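Femside workshop notebook, November
Akier Prize edition, presentation copies

Start 8:40. Cold in the press room, heater on before anything else. Ink stiff.

Where we are: winner is settled, citation text is final (they swear), the laureate edition has to be printed, bound and boxed before the prize evening. Run is 200. Text block is the opening chapter plus the judges' citation plus a short afterword by the author. It's a river-war book, supply boats mostly, first book, very good on mud. Lots of place names with diacritics. Lots of notes.

Body face is Ovovus, as for last year's edition. Notes set at 9 point. Last year we went smaller and two people on the prize side complained they couldn't read them without a lamp, fair enough.

Problem of the morning: Ovovus italic has no ogonek worth the name. The a with tail prints as a with a hair on it. On screen fine, on the plate it fills or vanishes depending on impression. Tried backing off the impression, the tail comes back but the rest of the line goes gray. Tried more ink, no. Stupid to have tried more ink.

Options
- redraw the ogonek in the italic, thicker where it joins, recut the plate
- set all foreign place names roman inside italic passages (ugly, and wrong in the ship names, which have to be italic)
- different italic altogether, borrow one and hope

Going with the redraw. Only the lower case a and e are needed for this text, checked the whole file with a search. Capitals dont occur in italic anywhere. Did the a first, moved the join right to the foot of the stem and fattened it. Printed a test off the proofing press on the offcuts. Much better. The e is harder, the tail wants to come off the end of the curve and there's nowhere for it to go without hitting the descender of the line below when there's a y or g under it. Shortened it. Looks a bit stubby but reads as an e with ogonek and not as an accident.

Sent revised file to the plate maker by 10:15. They say plates back tomorrow if nothing is in front of us.

Paper. Zalewska mouldmade, cream, the remaining stock from the spring plus the new delivery. Put a sheet of each side by side at the window. New one is cooler. Not by much, you'd never see it in a single sheet, but fold them into one section and there it is. So: no mixing inside a copy. Old stock for the author's copies and the judges' copies, new for everything else. Write it on the stacks, in pencil, big, because I'll forget by lunch. Done.

Grain direction checked by tearing, both run the way they should for once. Last spring's lot was labeled wrong and we folded half of it against the grain before anyone noticed the spines fighting back.

Damping. Wrapped a small stack in the blotters overnight as a trial, printed the citation page on it at 11. Dampened sheet takes the type beautifully, dry one is fine too. Question is whether it's worth the extra day. Register on the damp stack wandered a little from top to bottom of the pile, bottom sheets drier I think. The citation page is the one everybody will look at, the one that gets held up for the photographer. Inclined to damp the citation and title sections only and run the rest dry. Will look different under the fingers. Will anyone mind. No.

Citation wording. Akier office sent yet another "final" at 11:30. Changes: comma out after "archives", "unflinching" back in (we had all agreed it was coming out, every citation for every war book says unflinching), and the author's middle initial dropped. Asked for written confirmation on the initial because the title page has it and the two must agree. No answer yet. Not cutting that plate till there is.

Also they want the prize name above the book title. I said no by email, politely. It's the author's book. Prize name goes on the half title and the colophon as in previous years, see the 2 file copies in the flat drawer if anyone wants to argue.

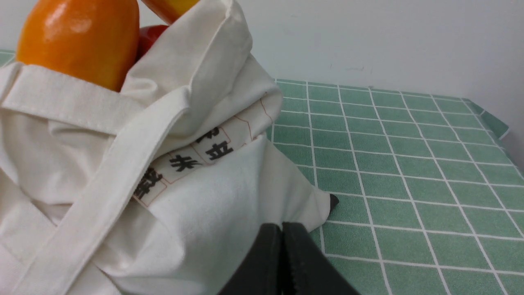 Zofia Głowacki disagrees about the notes and would rather have them at the back of the section than at the foot of the page: people at a prize evening open the thing once, look at the first spread, and a first spread that is a third footnotes looks like homework. She also says the judges praised the notes in the citation by name, so hiding them altogether would be daft, and could we at least try one spread each way before locking anything up.

OK, tried it. Set the opening spread with notes at foot, and again with notes gathered. Pinned both over the stone and kept walking past them. She's right about the look. The gathered one breathes. But the notes in this book are half the fun, the quartermaster's letter about the spoiled flour is in a note, and no one turns to the back for a note in a keepsake. Compromise: short source references go to the back, the talky notes stay at the foot. That takes the first spread down to a single note and it's a good one. Zofia fine with that. Needs the numbering redone as two sequences, asterisks for the foot ones and figures for the back ones. Have to ask the author, can't just do it. Emailed 1:20.

Author back at 1:50, quick, all yes. Also asked whether the map could be in. What map. There's a sketch map in the trade edition, river and the landing stages. Nobody sent it to us. Looked at the scan, line work is thin but could be a plate. It would be nice as a frontispiece. Would also be another plate, another pass, another thing to register. Asked Akier who pays. (I know who pays.)

Afternoon, binding dummies.

Dummy A: sewn, paper over boards, printed label on spine. Opens well. Label went on crooked, my fault, paste too wet and I pushed it. Boards a bit heavy for such a thin block, feels like a menu.

Dummy B: sewn into a heavy paper wrapper, flaps, title printed straight on the wrapper. Lighter, nicer, quicker. Corners will suffer in people's bags. Flap width wants to be more generous, the short flap springs open. Widened it on a scrap and it lies down.

Preference B with the wider flap, and a slipcase only for the author's. Everyone in the shop picked B without being told which I liked so that's that. Akier may want boards because boards look like money. Will send both over and see.

Thread: the waxed linen is squeaking through the new stock and lifting a burr on the inside of the fold. Finer needle cured most of it. Pre-pierce on the cradle, dont stab through freehand, whoever did the top section of A (me).

Wrapper color. Had the brown and the slate. Slate with black ink disappears, lovely in daylight and gone by evening, and it's an evening event. Brown with black is legible but dull. Zofia suggested printing the title in the dark red we mixed for the broadsides, on the brown. Pulled one. Yes. Needs a second hit or a very even roller, the brown drinks it. Drying slow, still tacks off on the thumb after an hour. Interleave when stacking!! Last time we didnt and lost a good pile to set-off.

Mix for the red is on the card in the tin lid, don't trust the older card taped to the shelf, it's for the poster ink and comes out pink.

4:10. Akier rang. Middle initial stays OUT, they'll confirm in writing. So title page has to change too. Rang the author to make sure, since it's the author's name and not theirs. Author says initial is on the trade edition because there's another historian with the same name and the publisher was nervous. Doesn't care either way but would like it to match the trade book. So now author wants it in, prize wants it out. Told Akier to sort it out with the author directly. I am holding both the title page and the citation. Everything else can go ahead.

Map: they'll pay for the plate, not for the press time. Fine, I want to print it. Thickened the river line a touch and left the lettering alone. The scale bar is hand drawn and not quite straight, keeping it.

Colophon, draft: Printed at Femside for the Akier Prize. Set in Ovovus, with an italic slightly mended for the occasion. Paper by Zalewska. Then the copy number by hand. Zofia wants "slightly mended" cut. Leaving it till somebody official objects.

Numbering: author's and judges' copies carry a name in place of a number. Need the correct spelling of all the judges, last year we had one wrong and found out from the judge. Ask Akier for a typed list and not over the phone.

Cleaned the proofing press, rollers off and hung. Type scraps from the spread trials back in the case, not all sorted, the punctuation is a mess and someone (me again) has put colons in with the periods. Do that first thing while waiting on plates.

To do tomorrow
plates, check the e before anything else
chase the initial in writing
damp the citation and title stock if the plates really are coming, else it just grows mold
renumber notes, both sequences, read against the author's file with a second person reading aloud
wrapper red, look at dry time overnight, thumb test
dummies A and B to Akier by courier, B on top
order the finer needles, we have 2 left and one is bent
heater makes a noise

Off at 5:45. Tested red again on the way out, still tacky near the fold.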